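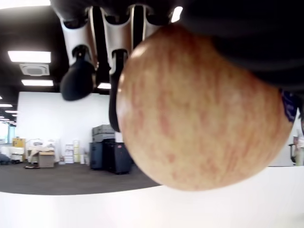 3. How people talk about a streaked apple

We had planned, when we first sat down to write up the orchard tastings, to give the skin of the fruit a paragraph and then move along to the flesh, where we assumed the interesting disagreements would be. The tasters had other ideas. Over and over, in the recordings and on the backs of the score sheets, they wanted to talk about color before they had taken a bite, and they kept on talking about it afterward, sometimes with a full mouth (our transcriber, Jozefína Michalík, has been very patient with us). So the skin has ended up with a section to itself, and the flesh will have to wait for Section 4.

The two apples at the center of the study, Zellow and Zurnow, both came from the Vávra orchard and both belong to the large family of what growers call bicolored fruit. There is a ground color, the pale shade that covers the whole apple while it hangs in the leaves, and there is an overcolor, the red or pink that comes up on top of it as the fruit ripens in the sun. Shoppers rarely separate the two. They say "a red one" or "a yellow one," and for a great many apples in the bin either answer would do. Figure 2 is a good case to keep in mind while reading what follows: a pale yellow-cream ground, dense reddish-pink streaks running up and down the fruit with a mottled blush among them, and a skin glossy enough to throw back a bright white spot of light at the shoulder. Hand that apple to a room full of people and ask what color it is, and the room will stay busy for quite a while.

We asked 26 people that very question, in just those words. They were regular visitors to the orchard shop, and most had bought apples there for years. Every one of them was given fruit of both varieties, one apple at a time, and invited to pick it up, turn it over, and say whatever came to mind. We had prepared a list of color words for anyone who got stuck, and the list was hardly used. People reached for food instead. The ground color was called butter, custard, the inside of a pear, and (by a retired baker who was very firm on the point) the top of a cheesecake before it browns. The overcolor was jam stirred into yogurt, or beet juice, or a candy stick left in a coat pocket. We have kept all of these, and they are listed in the appendix with the number of the apple that prompted them.

3.1 Streak, blush, and speckle

Growers make a distinction here that deserves some room, as our tasters turned out to be making it too without having the vocabulary. A streak is a line of overcolor that follows the length of the fruit, from stem end toward the blossom end, and has edges that the eye can find. A blush is a wash with no edge to speak of. Speckle, or mottle, sits between them, with small patches of stronger color breaking up a paler one. Most fruit carries a mixture, and the proportions shift as one turns the apple in the hand, so that a single fruit may be mostly streak on the side that faced south and mostly ground on the side that was tucked against a branch.

Branislav Dvořáček, who sorted the fruit for us and has been sorting fruit at Vávra since well before the present trees were planted, uses his own terms for these, and we borrowed them for the early drafts of the score sheet. "Painted" is a streaked apple, "breathed on" is a blushed one, and "rained on" is anything mottled. They are lovely words, but they caused trouble as soon as the sheets went out, with several tasters taking "rained on" to mean that the apple had been damaged by weather and marking it down accordingly. The printed version went back to streak, blush, and mottle. We mention the episode partly out of affection and partly as a caution, because a word that is perfectly clear in a packing shed can arrive at a tasting table meaning something else altogether.

With the plainer words in place, the sheets were easier to read and the pattern in them was easier to see. Streaks were associated with sharpness. Tasters who described an apple as heavily streaked expected it to be tart and crisp, and they said so before biting. Blush was associated with sweetness and with softness, and more than one person pressed a thumb lightly against a blushed fruit as if to check. Mottle did not lean either way. A few people liked it very much and called it old-fashioned, a few thought it looked untidy, and the rest passed over it without remark.

3.2 Shine

Gloss was harder to pin down, and the authors still disagree a little among themselves. Some apples come off the tree with a natural bloom, a dusty-looking film that rubs away under a sleeve, and beneath it the skin will usually take a soft polish. Other apples are shiny from the start. Others again have been waxed in the packing house. None of the fruit in our tastings was waxed, and this was printed plainly on a card at the end of the table - and still a good share of the comments on the shinier apples were complaints about wax.

Abdul-Rahman Appiah, who ran the afternoon tables, noticed that the complaints rose and fell with the lighting. Under the open door of the barn, where daylight came in from one side, the highlight on each apple was broad and rather dull, and people spoke of the fruit as fresh or clean. Once the tables were moved in under the ceiling lights, the highlight shrank to a small hard spot, and the same batch of fruit was called polished, fake, or "supermarket." We did not set out to test this and do not want to make too much of it. Anyone planning a similar study would do well, though, to settle on one kind of light and stay with it, and to write down which kind it was. Our notes from May, when we were trying out the procedure on stored fruit, say only "good light," and we have had reason to regret it.

3.3 Size in the hand

A word should be said about size, which crept into the color comments more than we expected. Large apples were turned more. A small apple can be taken in at a glance with the fingers curled around it, while a big one hides much of its skin behind whatever is holding it, and people seemed to know this and to feel that they owed the hidden side a look. They would shift their grip, look, shift back, and only then answer. Their descriptions of large fruit were accordingly longer and had more "but" in them: red but yellow underneath, streaky but not at the bottom, pink but a nice pink.

Přemysl Brabec has suggested that this alone may explain why large bicolored fruit is so often scored as "interesting," a word that hardly ever appears against the small grades. We find the idea attractive. It would fit with what the shop staff see at the bins, where the big streaked apples are picked up and put down again many times over the course of a morning while the small ones go straight into the bag by the handful. The packing records, covering almost 2,000 apples, tell us the size grade of everything that was set out for sale, but they do not tell us how often a particular apple was handled, and so for the present it remains a suggestion.

3.4 Limits of the comments

All of these remarks were made by people who already liked apples enough to drive out to an orchard for them, and it would be unwise to carry their words over to the general shopper without some care. The fruit, too, came from a single site. Zellow in particular is said to color quite differently on heavier ground, with a deeper and more even blush and far fewer streaks, and the Gratum trial plots further down the valley may in time give us something to set beside our own. Vilém Kubíček has kept the unused score sheets for that purpose. The bites themselves, and the gap between what the tasters expected from the skin and what they found under it, are taken up in Section 4.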